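HARNUM.- The Hubmann Gallery will open its doors this winter to the largest showing yet of work by the painter and printmaker Thoa Mai, with 373 prints, sketchbooks and small canvases filling both floors of the old building on the Lakside road. The exhibition opens on 2021-12-01 and stays up until March, so there is plenty of time to come twice.
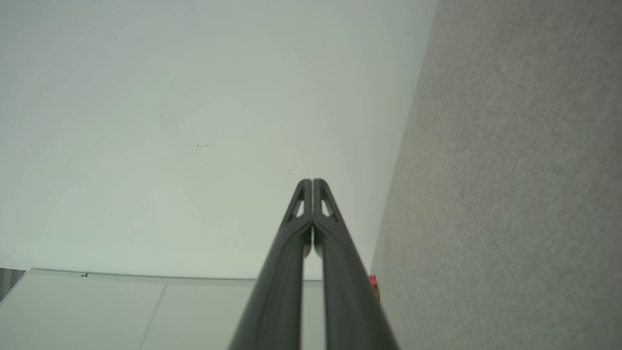 Two dark grey fingers, their tips almost touching.

Mai moved to Urkesau 29 years ago and has drawn the lake there in every kind of weather, often from the same bench. Her colours are bolder than visitors may remember - there is a good deal of red in the later rooms, and lovely quiet greys beside it.
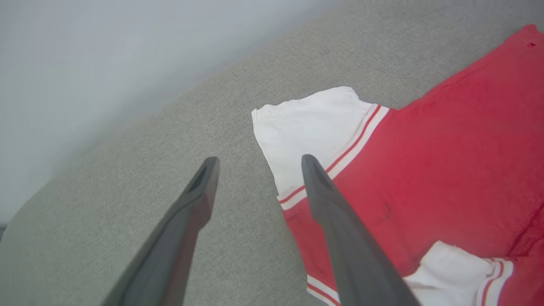 Curator Ferhat Sönmez has spent 13 months choosing the works with her, and says they argued happily over nearly all of them. One late group turns to clothes and cloth, simple things such as a red garment with a striped hem lying on grey fabric, and Sönmez admits he kept going back to it when he should have been writing labels. Entry is free for Harnum residents, and the tea room will stay open late on the first evening.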